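Tummy Time, Teethers and a Whole Lot of Fabric: My Chat With the Maker Behind Tadoleck
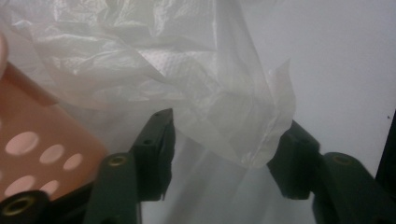

I have been wanting to do one of these maker interviews ever since my little guy discovered that the tag on a toy is way more exciting than the toy. If you've been reading for a while you know we live and breathe crinkle toys over here. He'll go for anything that makes noise, and a crumpled white plastic bag, all soft folds and see-through film, would be his idea of heaven if I ever let him near one (I do not, obviously!). So when I found out that the woman who sews the Tadoleck crinkle books works only one town over from us, in Strickland, I wrote to her that same night and pretty much begged.

She said yes! She did ask me to leave her name out, because she still has a day job and likes to keep the two apart, so I'm just going to call her the maker. We met at her worktable on a rainy morning in September, with my son on the rug chewing the corner of a cloth duck.

I asked how it all started, and she laughed before I'd even finished. "My daughter would not do tummy time. She'd put her face down and scream. I sewed two washcloths together with some crinkle film inside, just to give her something to look at, and she stayed down there for 7 whole minutes. I timed it. I called my mother."

That washcloth thing (she still has it, and it is not pretty) became the first book. She made a few more for friends, then took a table at the fall craft market in Stoltum with 30 books in a laundry basket and sold out before lunch. "I went home and sat in the car in the driveway. I thought, well, now I have to learn how to do zippers."

I wanted to know about the crinkle itself, because we've had some cheap ones go quiet after one trip through the wash. She got really animated here. She tries out every new film by sewing it into a plain square and running it through her own machine, over and over, with the family's socks and towels. "If it sounds like a sad potato chip at the end, it's out," she said. The film is always sewn into its own inner pocket, with a second row of stitching around the outside, and she tugs on every seam before a book leaves the house. I tried tugging on one too. It did not budge, and I was putting my back into it.

For a long time she did everything at the kitchen table, which meant dinner was on the couch. Last year she moved into a corner at Workbridge, the shared studio above the old shoe store, and she says it changed everything. "I can leave the pins out! Do you know what that's like, with a toddler? I can walk away from a mess and it's still my mess when I come back."

She has now sewn about 2000 books, which I can't even picture. I asked if she ever gets sick of them. "Of the sheep page, yes. The sheep has four tiny legs and I regret each one." But parents write to her about the sheep more than any other page, so it stays.

My son, by the way, had moved on from the duck by then and was trying to eat her tape measure – she was very nice about it.

We talked a bit about age too, since I get that question in the comments a lot. She makes the high contrast books with newborns in mind and the ones with flaps for babies who are sitting up, but she doesn't get too hung up on it. "Your kid will tell you. Mine wore hers as a hat until she was three."

Next up is a bath book, which she has been fighting with since spring. The trouble is getting it to dry all the way through, and she says she won't sell it until she'd hand it to her own kid. I got to squeeze the latest version and I already want one. She's also taking custom orders again, and there were 129 names on the waiting list when I visited, so if you want one for a holiday gift I would get on there soon!

We came home with the duck. He had chewed it pretty thoroughly, so I figured I'd better pay for it.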